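How to Clear the Coffee Table at Kinddale Without Starting a Feud

Over 19 people drink coffee in this building, and each of them believes the crumbs belong to someone else. Clearing up takes 3 minutes. Complaining about it by email takes longer, as Soo-ah Yang's thread from September will confirm.

Start with the mug. Look inside before you grab it. A mug with coffee still in it travels to the sink upright, by the handle, on its own trip – two mugs in one hand is how we lost the old carpet in Room 204.

Next, the spoon. A spoon laid across whatever was nearest is not put away, however artfully it balances. Pick it up by the handle and wash it with the mug.
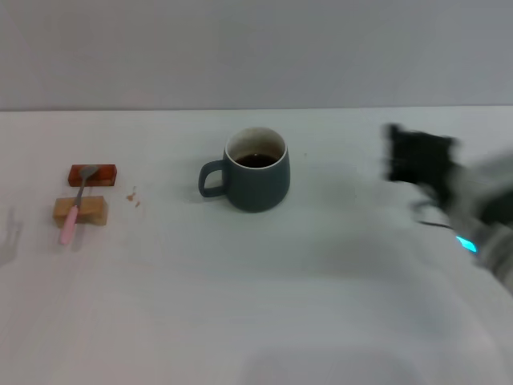
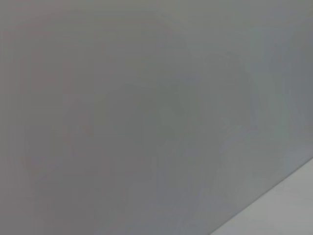 Kinddale Staff Kitchen Team

Move any small blocks or other bits to the tray on the shelf. Don't wipe around them. Asanka Gamage wiped around things for a whole winter and we ended up with a table full of little outlines.

Now the crumbs. Sweep them into your palm with a dry cloth, then go over the top with a damp one, far edge first, pulling toward yourself. On a white tabletop every speck shows, so you can't pretend you missed it.

Coffee rings that won't shift get baking soda and water, left on while you rinse the mug. Wipe, then dry.

Hang the cloth over the tap. Leaving it balled up in the sink is grounds for a visit from Iresha Biswas, who has a spare key and opinions.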